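25 May 2024
By the Zarkau Market Notes desk

Print this page | E-mail this page

Speaker notes: Pricing and waste in a small produce shop

(Slide 1. Wait for the door to close.)

Good morning. I have 20 minutes and I'll leave a few for questions. The talk is about what a small shop throws away, and how the price card affects that. I'm going to use the numbers from our own shop, Otisik, because they're the ones I have.

(Slide 2.)

Start with the delivery. Most of us order by habit. We ordered 14 cases of greens every time, in every season, and nobody had looked at the figure in years. When we went back through the invoices we found we were paying for leaves that went in the bin. 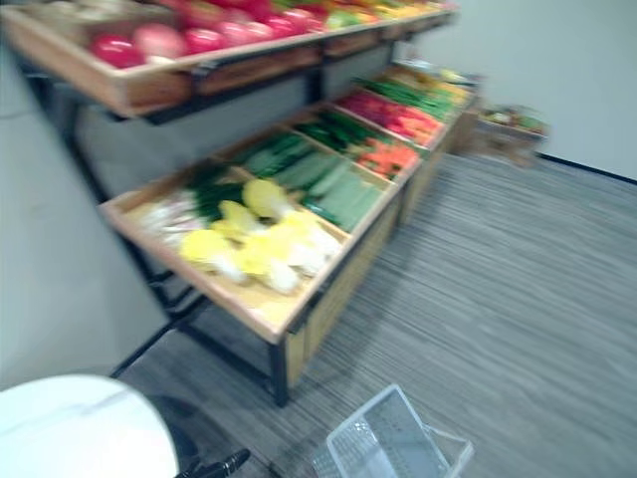
The second habit is marking down too late. We used to cut the price in the last hour of the day. By then the people who cook at home have gone home to cook. We moved the markdown to early afternoon and made it smaller. More of it sold, and the drawer came out ahead.

(Pause. Someone will ask about regulars who wait for the markdown. Yes, a few do. They also buy bread.)

(Slide 3.)

Next, the waste log. Ours is a clipboard by the back sink. Item, weight, reason. Keep the reasons short: old, bruised, over-ordered. We logged 311 entries in the first season. Of those, 168 were over-ordered. I had expected bruising to be the big one.

Soft fruit is the exception. It gets handled a lot, and a tall pile means more handling. If you sell it by the piece, people pick through to the bottom. Sell it by the bag and they mostly take the first one. 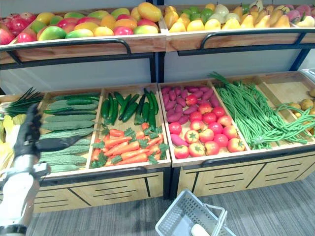 Mangoes, lemons and limes on the upper tier.

(Slide 4. Don't read the table out loud.)

Price cards. Put the unit on every card, and use the same unit across a category. We had onions by the pound next to onions by the bunch, and customers couldn't compare them. Staff couldn't either. Write the number large. Leave off the adjectives.

Then suppliers. Brosa takes changes to an order until noon the day before. Nigatu wants two days. Find out what your cutoff is and write it on the order sheet.
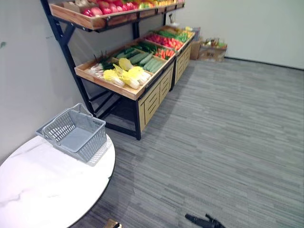 ZARKAU, May

(Slide 5. This part is from the spring write-up, so read it slowly.)

The shop now orders greens twice a week in smaller lots. Delivery costs went up a little. Waste went down by more than that. We still get the holiday weeks wrong.

(Last slide. Leave the sample log sheet up during questions. Copies are on the table by the coffee.)

Sign up for our newsletter to get new talks and notes by e-mail.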